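The Tree in the Bolt Room

Dalva Toledo had been told there would be a blossom tree, and she had not believed it. In her experience, when a landlord's letter promised a tree, you got a stick in a pot.

The letter also said that the room was calm, that the stone was "in the Italian manner," and that the rent was 108 a week.

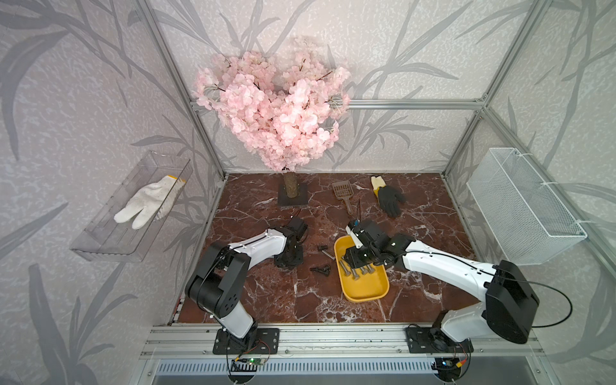
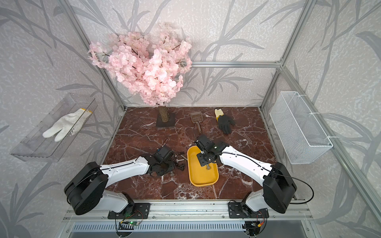 Dalva trusted none of it on principle. She had run the sorting side of Fimel for six years out of a shed with a tin roof, and in that time every person who used the word calm had been trying to sell her something. Still, there was the tree, pink as a wedding cake, and on the left wall a clear tray with one white glove lying in it. One glove. She put her thumb over it and took it away again. The other glove, the black one, was down on the floor past the scoop, and it was plainly no relation.

"Who keeps a single glove on display?" she said.

"Maybe it's waiting to be washed," said Janaína Teixeira. She was eating toast over the invoices.

"Then why hang a tray for it?"

Janaína had no opinion. She wanted the room. She had wanted it since the letter came, and she had already started saying "when we move" in place of "if," which Dalva noticed and let pass for the time being.

They went to see it at 6 in the evening. The man who let them in was from Magnusson, or said he was. He had keys, which proved only that he had keys. He walked them past Tikemance, who did labels, and past a locked door he didn't mention, and then he stood aside as if he were unveiling something.

"Marble," he said.

Dalva looked down. She had once paid good money for a marble countertop that was a sticker, and she had learned to get on her knees. She got on her knees. She knocked. The man waited politely with his hands behind him.

"It says Italian manner," she said.

"That's right."

"What does manner mean?"

"It means the look of it," the man said, a little less warmly.

She stood up and turned to the walls. Gray leaves, big soft ones, all leaning over as though a wind had come through and never let them up again. She didn't mind them. She minded being expected to like them. And the pink blossoms stood up in front of it all, above the bar on the back wall, without a single petal on the floor underneath.

"Who sweeps up after it?" she asked.

"It doesn't drop."

"Everything drops."

"It's artificial, Ms. Toledo."

"I know it's artificial. Artificial things drop too. They drop and then you can't get a new one."

Janaína had gone over to the wire basket on the right-hand wall. She pushed it with one finger to see if it would hold. It gave slightly against its white ties and settled back. "We could put the order slips in this," she said.

"How much weight does it take?" Dalva asked the man.

He didn't know. He thought plenty. She wrote down "thinks plenty" in her notebook and underlined it.

Then there was the matter of the bolts. In the first picture they had been lying in a yellow tray, and Dalva had taken them for a bit of decoration, the way furniture stores put a bowl of lemons on a table. The tray was still there. She picked out a bolt and tried the thread with her fingernail, and it was a decent bolt, better than what Janico had been sending them since May at 38 a box.

"Whose are these?"

"They come with the room," said the man.

"Nobody gives away bolts."

"The last people left them."

"Why did they leave?"

He looked at the tree. It was the first time she had seen him look at it. "They got bigger," he said, and she could hear him deciding that it was a good answer and that he would use it again.

She dropped the bolt back. She walked over to the clear tray and stood in front of the white glove for a while. It had a yellow edge at the cuff, and up close it was just a glove. She put her own hand beside it. It would have fit her, more or less.

"I'll give you 60," she said.

"It's 108."

"It's a sticker and a plastic tree."

"It's a very nice tree," said Janaína from the basket, and Dalva shut her eyes, because there went the bargaining.

They signed for 108. On the way out Dalva went back alone, saying she had forgotten her pen. She reached up into the pink and pulled at one blossom, gently at first and then with some force. It stayed where it was. She pulled again to be sure, looked at the door, and wrote in the notebook, under "thinks plenty," the words "check again in winter."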